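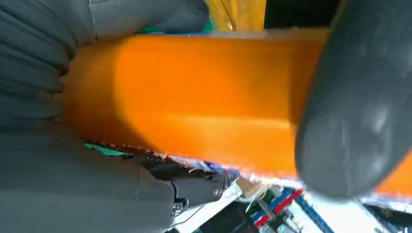 De: Catinca Radu
Para: lista embalagem
Assunto: Re: filme rasgado nos tabuleiros de garrafas laranja
Data: 4/10/22

Boa tarde a todos,

Respondo por baixo de cada ponto do Valentin.

> Valentin Nedelcu escreveu:
>
> Os tabuleiros amarelos com as garrafas laranja continuam a dar
> problemas na bancada. O filme vem enrugado na base e, quando se
> puxa uma garrafa, rasga onde calha. Ficam pontas compridas
> agarradas ao cartão.

O mesmo me acontece. O filme encolhe bem à volta do corpo da garrafa, mas junto ao tabuleiro sobra material e é aí que faz pregas. Com as garrafas brancas e azuis não tenho tido queixas do armazém de Barville, por isso sugiro que se comece só pelas laranja.

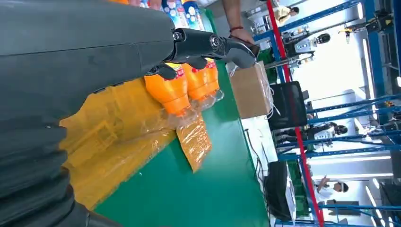 Garrafas laranja no tabuleiro amarelo, com uma ponta de filme solta sobre a bancada.

A ponta que se vê esticada na mesa é do tipo de que o Valentin fala. Quem abrir tabuleiros deve cortar estas pontas com a tesoura e não as puxar à mão, senão vem cartão agarrado.

> Pergunto também se podemos passar para o filme mais grosso da
> Trellex. O Bram diz que ainda há rolos.

Há 4 rolos, confirmei com o Bram Maes. Não chegam para a encomenda da Deser, que é de 3000 garrafas, mas chegam para um ensaio. Proponho fazer 130 tabuleiros com esse filme e deixar os restantes como estão. O Cornel Zamfir regista quantos chegam rasgados de cada tipo.

Peço que não mexam na temperatura do túnel durante o ensaio. Em maio mudámos o filme e a temperatura ao mesmo tempo e ficámos sem saber qual das duas coisas tinha feito diferença.

> Por último, as abas do tabuleiro. Algumas ficam levantadas e
> furam o filme nos cantos.

Isto é com o fornecedor do cartão. O Volkan Akbulut vai falar com a Åberg e pedir uma amostra com as abas mais baixas. Até lá, dobrem as abas para dentro antes de meter as garrafas. Demora mais, mas o filme assenta melhor.

Falta decidir onde guardar os tabuleiros abertos. A bancada não serve, precisamos dela livre para a conferência dos rótulos. Se alguém tiver uma prateleira disponível, responda para a lista, por favor.

O plástico cortado vai para o saco transparente. O cartão vai à parte, espalmado e sem restos de filme. Na última recolha vinha tudo misturado e devolveram-nos o contentor.

Cumprimentos,
Catinca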